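Winter Workshop Tips for Club Karters

Posted 2020-01-08 in Garage and Paddock

The first round at Rivine is in May, so there is time to do the winter jobs properly. These are the habits that have worked in our one-car garage, with a Trarnero chassis on a stand and not much room to walk past it.

Clear a bench before you start

Use a bench or old table that you don't need for anything else until the job is finished. If you have to pack up every evening for dinner, parts will get lost. Wipe it down first and put a light-colored sheet over the end where you plan to work on the carburetor. Small springs and clips show up well on white cotton, and a sheet can be shaken out over a tray.

Keep hand tools back from the edge. A dropped wrench will chip a painted floor and can crack a plastic side pod if the kart is parked alongside. 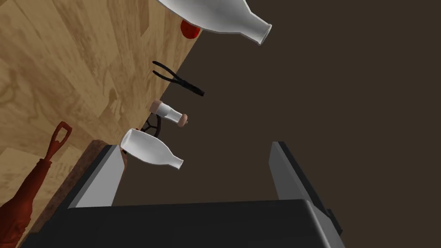 Bag and label as you go

Freezer bags work better than sandwich bags because the seal holds and the panel takes marker ink. One bag per assembly: front hub left, front hub right, brake caliper, seat stays. Write which way round the spacers go, and put the number of washers on each side of the seat on the same label. Seat position changes the handling more than most new drivers expect, and it is a nuisance to find again by trial and error.

I take the kart apart from the front backward, always in the same order. The bags go in a shoebox in that order too.

Cleaning the chain and sprockets

Take the chain off and soak it in a shallow tray of kerosene, with the garage door open and the heater off. Scrub it with an old toothbrush, hang it up on a nail overnight, and oil it before it goes back on. Check the rear sprocket for hooked teeth. If they lean in one direction, replace the sprocket and the chain together. A new chain on a worn sprocket doesn't last.

Rags with solvent on them should be spread flat outside to dry. Don't leave them balled up in a trash can. 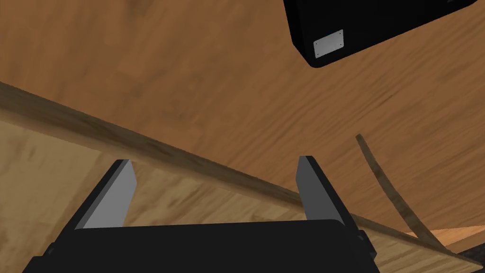 Bearings and axle

Spin each wheel by hand and listen. A dry rattle is normal on a lightly oiled race bearing — a grinding feel is not. Kaczorowski, the parts counter we use, will press bearings out if you bring the whole carrier, and it's worth the drive if you have no press. Hitting them out with a hammer and socket usually marks the housing.

Loosen the axle grub screws a little at a time and clean the threads before they go back. Use a fresh drop of threadlocker on each.

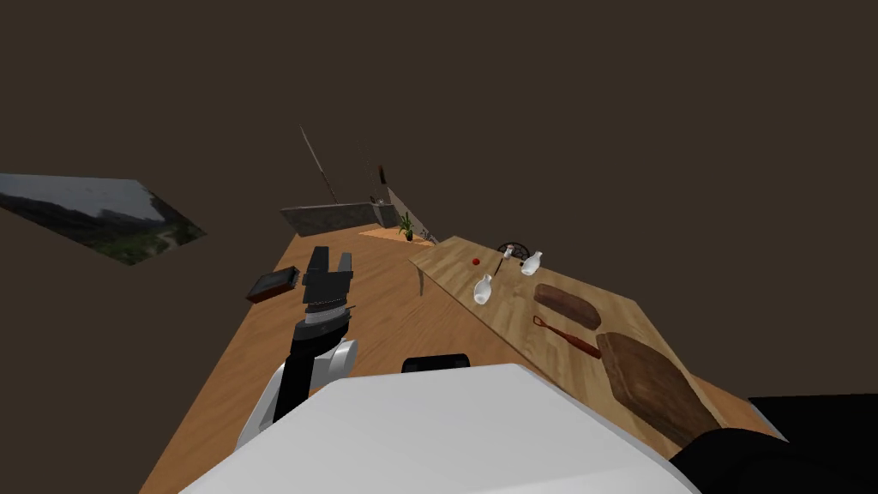

Look along the axle for scoring where the bearings sat. Light marks can be cleaned up with fine emery cloth, working around the axle and never along it. Anything you can catch with a fingernail means a new axle.

Tires over the winter

Take them off the kart, let most of the air out, and wrap each one in plastic film. Keep them indoors and away from the furnace. Ours go under the stairs. Wet tires get the same treatment even if they haven't been used, and each one gets a tape label saying which corner it came from.

Set a notebook aside for the kart

Write down gearing, pressures, and weather after every session, while you are still at the track. My notebook has 184 pages and cost very little. Leave 3 lines free under each entry for things you remember on the drive home.
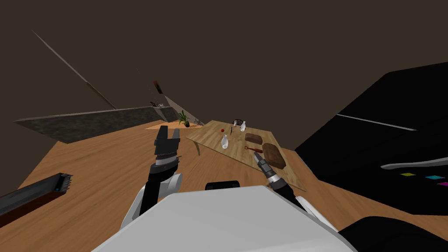 Keep the engine hours on the inside cover, where they are easy to find. The Skustard club scrutineers don't ask for them, but a buyer will, and a tidy record helps when it is time to sell. I put spark plug changes on the same page.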